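Teleoperação na cozinha simulada, diário curto (Kasun Amarasinghe)

1/ Em fevereiro comecei a ensinar ao robô a tarefa do lava-louça no simulador. Eu movo o comando com a mão e a esfera vermelha mostra onde está a ponta do braço.

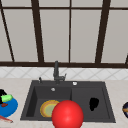 2/ O prato na cuba esquerda
O objetivo é pegar o prato pela borda. A esfera tapa uma parte dele, então eu desço devagar – com pressa eu bato na divisória.

3/ Gravei 9 demonstrações hoje e apaguei 2. Nelas eu hesitei demais em cima da torneira, e o modelo aprende também a hesitação.

4/ A Nilmini pergunta por que não começo pela esponja verde, no balcão. Fica para depois, primeiro quero o prato bem feito.

5/ Amanhã repito com o comando da Geltau, que tem menos atraso. Alguém já usou para tarefas de pia?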